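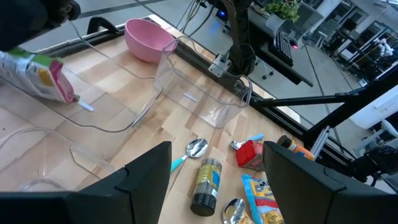 Junio, 9:30. Mesa de despensa, orden por recipientes.

Seguimos con los tres recipientes de plástico transparente y el bol rosa, que por ahora queda vacío al fondo. Propuesta de Tímea Fülöp: bolsas de snack y fideos juntos en el alto, frascos y botellas pequeñas en otro, cucharas aparte. De acuerdo, salvo por el cartón de tapa roja, que no sé dónde va. De momento con los fideos.

Las cucharas de mango verde azulado se pierden entre lo demás – recogerlas antes de tocar los frascos. El tarro de especias de tapa negra, siempre de pie.

Los recipientes casi no se ven sobre la madera clara. Pedir etiquetas a Stulluleck, paquete de 30, y pegarlas en el borde.

Pendiente: medir el estante de Bollow. Según Jurić caben hasta 2 filas. Lista de reposición en la hoja 193.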